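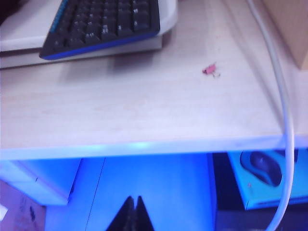

Ticket 1262: Hörbuch-Download bricht ab, Kapitel danach in falscher Reihenfolge
Status: gelöst
Bereich: Bibliothek / Offline-Hören
App: Bredance für Windows und Android
Eröffnet: 8. Feb. 2022

Meldung
Ein gekauftes Hörbuch (Krimi, ungekürzt, 100 Kapitel) lässt sich in der Desktop-App nicht vollständig herunterladen. Der Balken bleibt bei Kapitel 5 stehen, danach erscheint »Datei nicht verfügbar«. Streamen im Browser geht ohne Probleme. Auf dem Telefon läuft der Download durch, die Kapitel werden dort aber als 1, 10, 100, 11, 12 usw. abgespielt. Neu angemeldet und App neu gestartet, keine Änderung.

Rückfrage Support
Bitte Speicherort, freien Speicherplatz und eingestellte Tonqualität angeben. Tritt der Fehler auch bei anderen Titeln auf?

Antwort Kunde
Speicherort ist eine externe Festplatte, Ordner »Hörbücher«. Platz ist genug frei. Qualität steht auf »Hoch«. Zwei kürzere Titel vom Verlag Nudov wurden in denselben Ordner geladen, beide vollständig. Ein dritter, ebenfalls lang, bricht auch ab.

Prüfung 1
Lizenz im Konto ist gültig, Titel ist für Offline-Hören freigegeben. Dateien auf dem Server geprüft, alle Kapitel vorhanden und abspielbar. Am Titel liegt es nicht.

Prüfung 2
Protokoll aus der Desktop-App angefordert und erhalten. Ab Kapitel 6 meldet die App beim Speichern einen zu langen Pfad. Der Dateiname wird aus Reihe, Titel, Untertitel, Sprecher und Kapitelüberschrift gebildet. Zusammen mit dem Ordner auf der externen Platte liegt er über der Grenze von 256 Zeichen, die unsere App zulässt. Die ersten Kapitel haben kurze Überschriften und passen noch.

Vorschlag
1. Download in der App abbrechen und den Titel unter »Offline« entfernen. Der Kauf bleibt erhalten.
2. Unter Einstellungen > Speicher einen kurzen Pfad wählen, z. B. D:\HB.
3. »Kurze Dateinamen« einschalten.
4. App beenden, neu starten, Titel erneut laden.

Antwort Kunde
Download am PC ist jetzt vollständig. Reihenfolge auf dem Telefon weiterhin falsch.

Prüfung 3
Android-App sortiert nach Dateiname, wenn die Kapitelliste fehlt. Die Liste wurde beim ersten Laden nicht mitgespeichert. Bitte im Titelmenü »Kapitelliste neu laden« antippen. Die Audiodateien müssen nicht erneut geladen werden.

Antwort Kunde
Reihenfolge stimmt. Die Hörposition steht allerdings wieder am Anfang.

Support
Die Hörposition lässt sich in diesem Fall nicht wiederherstellen, bitte das Kapitel von Hand auswählen. Die Fehlermeldung zum Pfad ist irreführend und wurde an die Entwicklung weitergegeben. Ticket geschlossen.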